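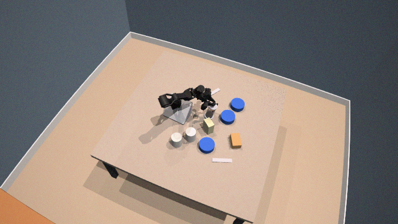 My Protein Powder Year, or What I Learned From the Tub on Top of the Fridge

Posted June 2021

Print this page | E-mail this to a friend

Last May my sister-in-law Marlies left a tub of whey protein at our house after a long weekend, and when I called to say I'd mail it back she told me to keep it, she had two more at home and was sick of vanilla. So it went on top of the fridge with the fondue pot and the box of birthday candles, and I looked at it every morning while the coffee ran through. I am fifty-eight and I had never in my life bought anything from a supplement store. I thought of those places as being for young men with very large necks. But I'd been tired all spring, the kind of tired where you sit down to put on your socks and stay there a while, and one morning I got the thing down and read the back of it.

I've had a few e-mails since I mentioned this in passing in the post about my knee, so I promised I'd write it all out properly, and it has taken me far too long. Please remember that I'm a retired school secretary with a blog and a blender. If you have kidney trouble, or take medicine for anything at all, talk to your own doctor before you start adding scoops of things to your day. I did, and I'll get to that.

How I started

Badly! I put two scoops in a glass of cold water and stirred it with a fork. It made lumps the size of peas with dry powder on the inside, and I drank it anyway because I was raised not to waste food. I felt full until supper and a little bit sorry for myself. The next day I tried milk, which was better, and the day after that I tried milk in an old jam jar with the lid on, shaken hard over the sink, and that was the first time I thought it might be something a person could do regularly.

When I told Marlies about the two scoops she laughed so hard she had to put the phone down. One scoop is a serving. It says so right there on the label, in letters I could have read if I'd bothered to go and find my glasses.

What my doctor said

I brought it up at my checkup, expecting to be scolded. She asked me what I ate in a normal day, so I told her: toast and jam, coffee, soup or a cheese sandwich, more coffee, then a real supper with Emil. She wrote it down and said my breakfast had next to nothing in it but sugar and bread, and that at my age I'd do well to eat more protein and to eat it earlier. She didn't care one bit whether it came from powder or from eggs. Her words were "whichever one you'll really do." She also said powder would be money down the drain if I didn't use my muscles for something, and she sent me off with a page of exercises, most of which involved getting up out of a chair.

I asked about all the other things they sell, too, the fat burners and the capsules with lightning bolts on them. She said she'd rather I spent the money on decent walking shoes. So I did, and they are purple, and I love them.

Shopping, which nearly finished me off

When Marlies's tub ran out I went looking for my own, and oh my. I had pictured one shelf. There was a whole wall! Isolate, concentrate, hydrolyzed, casein for the nighttime, pea, rice, hemp, one with cookie pieces in it. A very nice young woman asked me what my goals were and I said I'd like to be less tired on the stairs. She took this quite seriously, which I appreciated, and walked me down to the plain end.

I've tried three now, and I'll tell you what I thought, with the warning that taste is taste and you may feel the complete opposite.

Pistasent was the first one I bought with my own money. It's a whey with a pistachio flavor and it's a soft green, and it smells like the inside of an ice cream shop. I loved it for two weeks. Then one morning I couldn't face it, and I've found this with sweet flavors in general - they wear you down. I finished the tub by putting it in pancake batter, where it behaves very nicely as long as you keep the heat low. It browns fast.

Fustine is the pea protein. I got it for Svenja Pfister from my walking group, who can't have dairy, and we split the tub between us. I won't pretend it's delicious. It has a sandy feel on the tongue and a taste a bit like the water from canned beans. With a banana and a big spoon of cocoa it's fine, though, and Svenja has stuck with it and says her stomach is much happier than it was on the whey she tried before. She keeps hers in the fridge and swears it's smoother cold.

Skuvura is what I use now, unflavored whey and nothing else. The whole list of ingredients fits on one line. It goes into oatmeal, into yogurt, into mashed potatoes once when Emil wasn't looking (he had seconds). You stir it in after the pot comes off the stove, or else it goes stringy and you'll be picking at the spoon. The big bag is 870 grams and lasts me a good month, with a bit left over if we've been away visiting.

Reading the label

My friend Domenica Camenzind worked for years in a hospital kitchen, and she sat down with me one afternoon with all my tubs and a pot of tea and showed me how she'd look at them. The first thing she does is ignore the front completely. She turns the tub around and finds the serving size, because one company's scoop is half again as big as another's, and you can't compare a thing until you know that. Then she looks at the grams of protein against the grams in the scoop. If the scoop weighs 30 grams and only 15 of them are protein, she wants to know what she's paying for with the other half, and most often it's sugar and thickener.

She's also suspicious of anything called a "proprietary blend," where they list a string of things but don't say how much of each. And she looks for a sign that somebody outside the company has tested it. I hadn't known that in this country supplements don't have to be approved before they go on the shelf the way medicines do. I'd assumed somebody was checking! It made me a good deal fussier, and I now buy from one store where they'll answer the phone, and never from those websites where every page says shipping today only.

Emil Hofstetter tries it too

My husband (we never did get around to having the same last name, and after thirty years the mailman has stopped asking) held out until the fall. He said he got his protein from sausage like a normal person. Then he saw me carry the bird seed up from the basement in one go and he got quiet, and the next morning there were two jars on the counter. He takes his with coffee, which I think is awful. You let the coffee cool down some, mix the powder with a splash of milk first so it's a paste, and pour the coffee over that. He calls it his Zürcher, after a pastry cream his mother used to make, and I have tasted that pastry cream and there's no resemblance whatever.

He does the chair exercises with me now as well. We put the radio on. We do 15 minutes before breakfast, and he complains through the first five and then wants to keep going, every single time.

Did it do anything?

I've been turning this over, because I know it's what people want me to say yes to. I am less tired. I can get off the floor without holding on to the couch. My knee doesn't click on the stairs the way it did. But in the same year I also got the purple shoes, joined the walking group, started going to bed at a sensible hour and quit having jam toast for breakfast and again at ten o'clock, so I couldn't tell you which of them to thank. I didn't lose any weight to speak of. My jeans fit differently, a little looser in back and tighter in the leg, and I don't mind that.

The things I'd grumble about: it's not cheap, it did make me gassy for roughly the first two weeks (there, I've said it), and the shaker bottles are horrible. If you leave one in the car with a bit of milk in the bottom you may as well throw it out and possibly the car along with it. I'm back to jam jars. Wide mouth, a little liquid in first, then the powder, then the rest.

On days when I have eggs for breakfast, or there's leftover chicken at lunch, I skip it altogether. Johanna Kälin wrote to ask whether she should be taking it on top of her regular meals or in place of one, and I'd say look at what's on your plate first, Johanna, and ask your doctor the same as I did. From what you told me about your breakfasts you eat far better than I ever did.

Next time I'll put up the oatmeal recipe with the grated apple, since three of you have asked, and also the pancakes if I can work out what I did the second time, when they came out so fluffy. I wrote it on the back of an envelope and I believe Emil has recycled it.

Search this blog
Enter keywords
Go

Contact | © All rights reserved | Back to top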